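11 Jun 2022

Woke up with the sort of optimism that only comes before breakfast. By the time I had the kettle on, Soudabeh Yazdani had already messaged to say the right arm in the Clustside cell had gone sulky overnight and would I please have a look before she said something to it she'd regret.

The cell lives entirely in the computer for the time being, the real one at Wanddale being a slab of concrete and a quote I try not to think about. People assume a simulated robot needs no looking after. Those people are welcome to my chair. It needs just as much fussing over as the metal kind, only you can't hit it.

Started with the wrist view, gripper open over the edge of the breadboard. I wanted to see whether the slotted plate was sitting where the layout file reckons it sits.

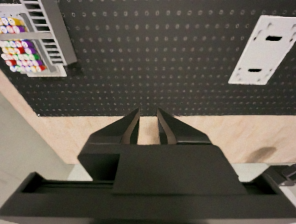 Wrist view, fingers apart. Slotted plate top right, colourful mob top left.

The plate was fine. The offset for the finger tips was not. Some earlier version of me had typed 2 mm in the field that wants the value from the flange, then evidently gone home pleased with himself. I fixed it, saved it, and wrote a comment in the file addressed to whoever does it next, who will be me.

Mitra Jalali rang at that point to ask if the Golestani people could have their demo in November. I said yes in the tone you use for dentists. She also wanted to know why the grip force was set to 6 when the notes say otherwise. I didn't know either. The notes are from the Sarkmont job, where everything was heavier and so was the mood. Left it at 6 and amended the notes, which felt like cheating but took less time.

After lunch (cheese on toast, eaten over the keyboard, must clean the keyboard) I did the finger alignment properly. Jogged down beside the orange rack with a tube between the fingers and crept along looking for the lean. If the two finger pads don't agree about where the middle is, the tube shows you straight away by tilting towards whichever one is winning. 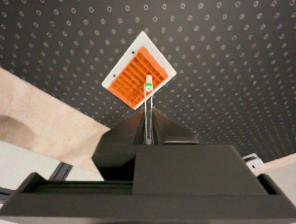 Tube between the fingers, orange rack behind. Near enough to vertical for my neighbour's fence and for me.

I ended up nudging the left pad's zero by a hair and then nudging it back again. Twenty minutes of my one life. The friction setting on the pads is another matter and I've put it on the list, along with the cable drag on joint four and the colour of the status panel, about which Soudabeh has Views.

Then the long run: 300 cycles with nobody touching anything, while I did the washing and pretended not to listen for the alarm sound. It stopped at 344 on the fault counter, a code I had to look up, meaning the forearm had asked for more room at the elbow than it's allowed. Eased the limit, moved the waypoint up and back a bit, started over. Looked at the wide view for a while to satisfy myself the two arms weren't planning to meet.
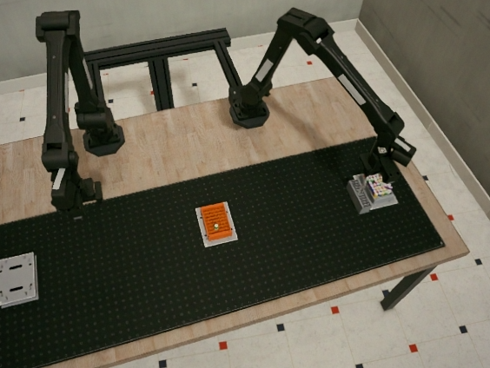
Both arms over the board, the right one above the grey holder with the coloured caps.

I've always liked that view. From back there it looks like a tidy operation run by sensible adults.

Soudabeh's verdict by message was "less sulky", which I'm counting. Second run is going now. Backed up the settings twice, once to the place where backups go and once to the place where I'll actually look for them. Tomorrow: pad friction, joint four, ring Mitra about the table height at Wanddale, buy more cheese.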